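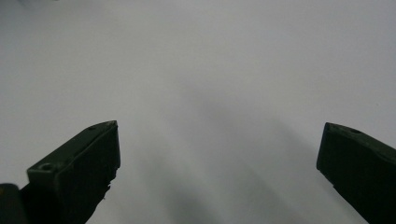
Search this site Search

Week 4 handout: good practice with hand-held grippers

Welcome back, everybody! Before we get to the Durine exercise, I'd like us to spend a little while on the house rules, dull as they may sound — they save a lot of grief later on.

Look over both fingers before you start, tips and edges too, and write down any rough spots in the log. Keep your cables off to the side of the work area and away from your sleeves.

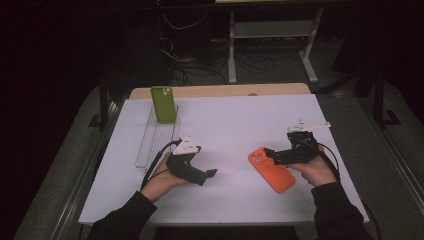
R. Kemunau

With phones, go slowly and close the jaws gently, and please keep the fingers clear of the camera bump (I know, it's the first thing everyone reaches for). One phone at a time, and set it down fully before you let go. The marker plates must stay in view from above, so try not to tip your wrists too far.

Read page 28 of the Blackwood notes for next time.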